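Print this page | E-mail this to a friend

The Gincombe white worktable, after a winter of real use

By Neusa Bittencourt
February 20, 2021

So I finally replaced the old dining table in the back room, the one with the wobbly leaf and the burn mark from the glue gun, and I've had enough questions about the new one that I'm just going to write it all up in one place. It's the Gincombe worktable in plain white. I paid $126 for it plus shipping, and I've been sewing, wrapping, potting seedlings and eating toast at it ever since it came.

I went back and forth for ages before ordering. The other one I liked was from Warnside and had a lovely pale wood top, but it cost a lot more and I know myself — I would have spent my life sliding coasters under things. White scared me too, I'll admit that. My sister has a white coffee table and you can see every crumb on it from the hallway. But the Gincombe had 1,293 ratings on the store page and most of the grumbling was about delivery, so I crossed my fingers and clicked.

Putting it together

The box is heavy and awkward and I would not try to get it up a flight of stairs alone. It says two people on the side and they mean it! My husband took one end and we only nicked the wallpaper a little. The legs bolt on from underneath, so you build the whole thing upside down on a blanket and then flip it. The flipping was the only part where anybody raised their voice.

The instructions are all drawings, and the drawing for the crossbar is plain wrong (or it was in my box). It shows the holes facing in. They face out. I put it on their way, wondered why nothing lined up, had a cup of coffee, and took it off again. The little wrench they give you is the usual bendy thing, so get out your own if you have one. I also added felt pads, because our floor in there is old and soft and scratches if you look at it funny.

The top

Okay, the good part. It's flat. I know how that sounds, but my old table had a dip in it, and every time I cut a long piece of fabric the rotary cutter would skip right at the low spot. No skipping now. I can lay out a whole pattern piece and everything behaves itself.

And the white has been the best surprise. It bounces the light around, so that gloomy room feels a size bigger, and when I drop a pin I can find it. I used to hunt for needles with a magnet and a bad attitude. Colors look right against it too, which matters more than I expected when you're trying to match thread at four in the afternoon in February.

Does it show dirt? Oh yes. Pencil marks, coffee rings, the fuzz off a navy sweater, all of it. Most things come off with a damp cloth and a drop of dish soap. Pencil needs one of those white eraser sponges and a light hand. Ballpoint I caught quickly with rubbing alcohol and it went away fine, but there's a faint pink ghost near one corner from a beet-dyeing afternoon that I left too long, and I think that one lives with us now. It has also picked up some fine scratches from dragging the sewing machine around. You only see them if the lamp is low, and I have stopped looking.

I haven't put anything hot directly on it and I don't plan to. The care card says to use a mat, so the iron gets its own board at the end.

The legs and the height

It's a hair taller than a normal dining table. Standing to cut, I love it. Sitting to sew, I need a cushion on my chair, and I'm not even that short. If you're under five foot three or so, try to find one in a store and sit at it first.

There is a bit of sway lengthwise when the sewing machine is going flat out. Tightening the bolts helped a lot. They do loosen up, so I go around them every couple of weeks with the wrench while I'm on the phone. Pushing the short end against the wall took care of nearly all the rest.

What I don't like

The edges! They're squared off and a bit sharp under your forearms if you lean on them all evening. Would it have killed them to round those over? I've taken to folding a tea towel where my wrists go. I also wish there were a drawer, even a shallow one. Maksymiv makes a clip-on tray that is supposed to fit underneath, and it does fit, but it hits my knees, so that went back.

I wrote to Gincombe about the crossbar drawing and got a nice enough answer and a spare bag of bolts I didn't ask for. I'll take it.

Would I buy it again? Yes, and I'd order the longer one. This room gets used for everything, and all of it lands on the table sooner or later.

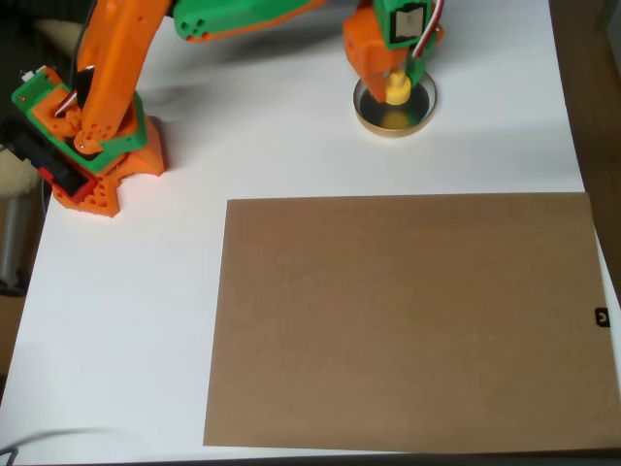
The longer one is out of stock in white right now, by the way, but the gray seems easy to find. I can't tell you how the gray wears. If it's anything like this one, wipe it down before you go to bed and keep the beets away from it.

Comments

Shona Cartwright wrote:
Thank you for the part about the crossbar, mine was the same and I thought I'd lost my mind. Did the felt pads stay on? Mine slide off whenever I pull the table out to vacuum.

Neusa Bittencourt wrote:
The stick-on ones slid on me too, Shona. I switched to the kind with a little nail in the middle and they haven't budged.

quiltinginsocks wrote:
I have the Veltance table, which looks a lot like it but with rounded edges. Much kinder on the arms, but the top stained the first week. Tea!

Dee in the valley wrote:
Baking soda paste got turmeric off my white counter, might be worth a try on your pink spot. Test a corner first.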